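Small Business Owners Board > Starting Out > Family and teen businesses

Topic: My daughter's dog treat stand now has a landlord problem

Started by pruduvent_pete_mom
28 September 2021

My 12-year-old sells dog biscuits at the Saturday-type market behind the old feed store. She bakes, I drive and lift things. The business is called Mendes, after a dog we don't own. I was not consulted.

Last week the market manager told us that anyone under 16 now needs an adult "principal vendor" on the permit, and the principal vendor pays the full stall fee of $70. Her old junior rate was $10. She sells a bag for $3. I have done the math and so has she, and hers was louder.

Do I sign as principal vendor, or do we move to porch pickup and call it a pivot?

RirkanceRick
Sign it. It's a permit, you're not adopting the market. She needs 24 bags to cover the stall, and if she can't sell 24 bags of dog biscuits to people walking dogs, you've learned something for $70.

pruduvent_pete_mom
She sells 30 on a good day. So she'd go home with $18, before flour.

RirkanceRick
Then raise the price. Three bucks is a 2009 price. 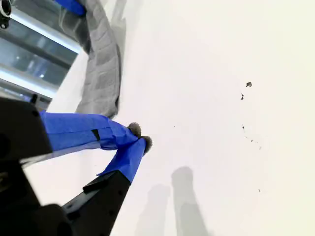
Zulmira Lobo
Board moderator, Food and Markets

Moving this over from General, carry on. Two things before it gets any longer. Check whether pet treats need a feed label where you live, as plenty of states treat them as animal feed and don't care that the baker is in seventh grade. And ask the manager for the rule in writing. "We now require" sometimes means "I decided in the parking lot."

hlouro
I'm going to disagree with Rick, which is my hobby. If the parent is the principal vendor then it's the parent's business on paper, and the kid is staff. Mine ran a lemonade and iced tea cart called Irkham for two summers and she lost all interest the minute my name went on the form. Porch pickup kept it hers. Less money, far fewer fights in the car.
– Henrique

RirkanceRick
Henrique, your kid lost interest because she turned 14.

hlouro
She turned 13, and I'll thank you to leave her out of it after I brought her into it.

dbustos_soap
Can you split a stall? I shared one with a honey guy until January and we each paid half. Nobody minded as long as one name was on the permit. People came for the honey and left with soap, and it hardly ever went the other way, but half a fee is half a fee. – Delia

Zulmira Lobo
Board moderator, Food and Markets

Delia, some markets ban sublets. Ask first.

pruduvent_pete_mom
Okay, update. I asked for it in writing. The manager sent me a photo of a whiteboard. It does say 16, and it also says "no ferrets," so I guess we're all being regulated.

Splitting is allowed if both names are listed. The candle lady two stalls down is interested. My daughter wants to interview her first.

RirkanceRick
And the price?

pruduvent_pete_mom
Four dollars. She wanted five. We're in talks.

hlouro
Hold out for five, kid.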